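About Us

Ulluleo is a small software company in Dakley, Ontario. We make tools which help people to keep their phones and tablets working after the manufacturer stops sending updates. Many of our customers are schools, clinics and small offices where a device must serve for five years or longer.

The company was started by Davina Moffat and Vasco Patrício. They were repairing phones at the same counter, and every week they saw good devices being thrown away when the banking app refused to open. Their first program only checked which security patches were missing. It is still inside our main product, Iltimano, but you would not recognize the colours.

Today Iltimano looks after over 4,000 devices. It shows the age of the system on each one, tells the owner which apps will soon stop, and prepares the move to a newer device with the contacts and the messages kept in order.

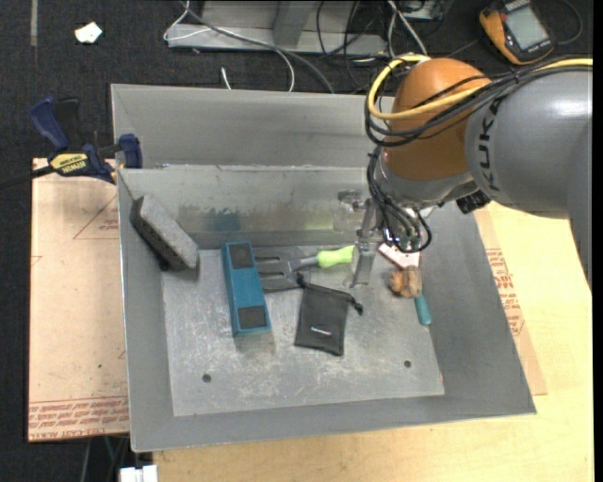 Robot arm and sheet-metal bin

Kimutai Mushi leads the development and Napaporn Paisan is responsible for support. If you write to us, your message is read by her or by Innes Gillies, and we answer in English or French. We keep 70 older models in our test cupboard, and each new release is tried on them before it goes to customers.

Our office is on Forsyth Street, on the 3rd floor. Visitors are welcome, but please write first so that somebody can open the door downstairs.

Page last updated 3/26/26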